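3.2 Consolidating part-used tip boxes

Part-used tip boxes are a delightfully rich subject for anyone interested in how laboratories waste plastic. In our November audit of the Rusten and Grovier teaching laboratories we logged 819 boxes, of which 123 had been put aside with usable tips still in the rack. We had expected far fewer! Consolidation, in which the tips from one box are moved across to fill the gaps in another, looked like the obvious remedy, and Figure 4 shows the arrangement we favour, with both boxes set out on a clear stretch of tabletop. 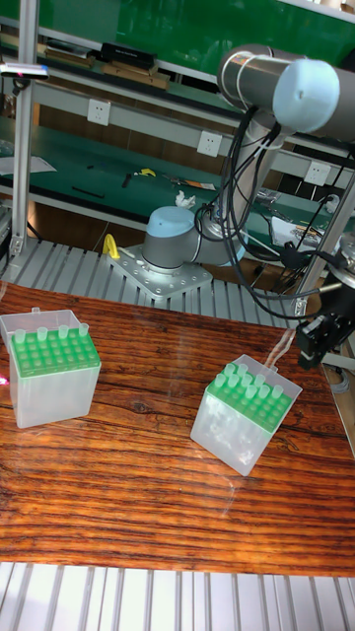

Figure 4. Two part-filled tip boxes with green racks, the right-hand box set at an angle.

Colour turned out to matter a good deal. Pale green tips against a bright green rack are harder to pick out than we had assumed, and an empty hole at the back is easily missed behind a standing row. We therefore fill from the rear rows forward, leaving the vacant holes at the front where they can be checked at a glance.
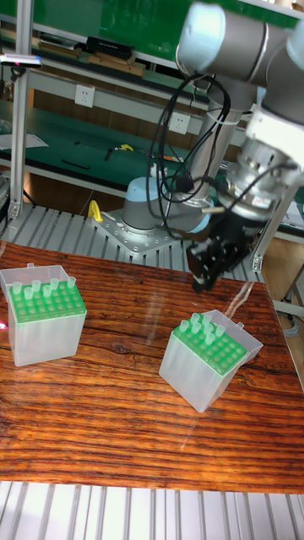
Valtteri Aaltonen objected that a consolidated box loses its lot number, and that he would sooner bin four tips than mix two lots in an assay he cared about. We take the point gladly. Consolidated boxes at both sites are now labelled for buffers and dyes only, and sterile work draws on sealed stock.

The second question was when to stop.

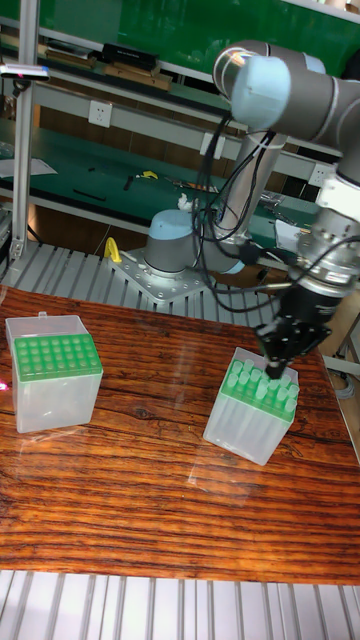

A donor box with eight or fewer tips left is worth emptying completely, as the freed rack can go straight to washing and refilling.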